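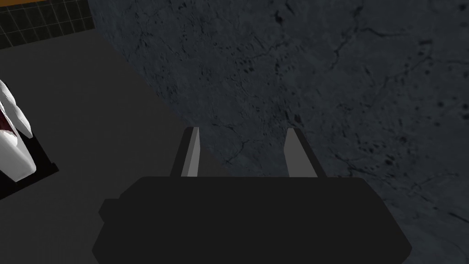
FOR IMMEDIATE RELEASE

Tirkora opens up its motion planning toolkit, Jandico 2, to everybody

Monday, August 20, 2018

We did it! As of this morning you can download Jandico 2, the second big version of our planning and control software for robot arms, and you don't have to fill out a form or sit through a sales call to get it. I know a press release is supposed to be a bit stiffer than this, but I've been writing code and release notes for weeks and this is the voice I have left.

For anybody new to us, Tirkora is a small software company and Jandico is our main product. You give it a model of your robot, a model of the room and a goal, and it works out how the arm should get there without bumping into things. It also runs the low-level control that makes the arm follow the path. The first version did all right with one arm bolted to a clean bench. Our users kept asking for two arms, cluttered tables and rooms that look like places people live in, so that's where most of the work went.

The biggest change is the planner itself. In Jandico 1, two arms were planned one after the other, and the second one had to squeeze around whatever the first had already decided to do. If you ever watched one arm sit there waiting while the other took the scenic route, you know what I'm talking about. Jandico 2 plans both together. You can still pin one arm in place if you want to (a lot of people do while they're debugging), but it's a setting now and no longer the only way to work.

We also rebuilt the simulator that ships with the toolkit. You get 7 room layouts, and they're busy on purpose - tiled walls, cracked stone textures, furniture, pictures, odd objects in odd spots. A perception model that has only ever seen a gray void tends to fall over the first time it meets a grid of dark tiles, and we'd like it to fall over in the simulator first. Every surface can be swapped out from a plain text file, and so can the lights.
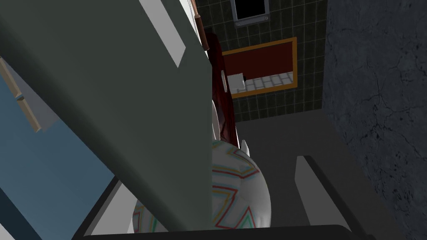 Cameras got the same treatment. You can attach a virtual camera to any link on the arm or park one anywhere in the room, at whatever angle you like, and each one gives you color, depth and object masks from the same instant. Occlusion was the thing I cared about most. When part of the robot gets between the camera and whatever is behind it, the old version would quietly forget the hidden object was there. The new scene tracker keeps the last known pose and marks it as uncertain, and the planner leaves extra room for it until it comes back into view. You can decide how much extra room. Please don't set it to zero and then send me the log!

On the testing side, we now run 800 simulated tasks every night, and any change that makes a planned path collide gets bounced back to whoever wrote it. We closed 424 issues between the first beta in July and today's release. Plenty of those were typos in the docs, I'll admit, but there were also some real ones, including a nasty bug where the gripper width was read before the fingers had finished moving. If you had grasps that were rejected for no good reason, try them again.

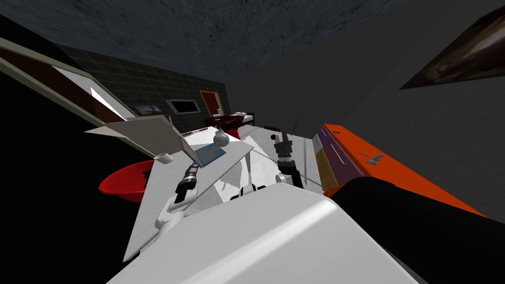

Posted by Sayegh, Tirkora

Setting up a tabletop job is a lot shorter than it used to be. You list the objects, mark which ones the arms are allowed to touch, and write down where things should end up. Boxes, bowls and bottles are covered by the shapes we include, and you can bring your own meshes for anything stranger. Open flaps and lids can be given a hinge, so the planner knows they take up space. Then you hit run and look at the preview, which shows both arms' paths on one timeline that you can drag back and forth (my favorite part of the whole release, and I didn't even build it).

A few things aren't in yet. Soft objects like cloth are still treated as rigid, and mobile bases only work if the base stays still while the arms move. Both are on the list. If you're moving from Jandico 1, your robot models will load as they are, but task files need to go through the converter first. It leaves your originals alone.

Jandico 2 runs on Linux, with a Windows build to follow, and it's free for teaching, research and hobby use. Commercial licenses are priced per site and include support from the people who write the code. Zodthorpe, our add-on for recording and replaying simulated runs, has been updated to match and is included in the same download.

Press questions, bug reports and pictures of your own simulated rooms can all go to the contact page on the Tirkora site. Press messages go to the top of the pile this week, and bug reports come right after.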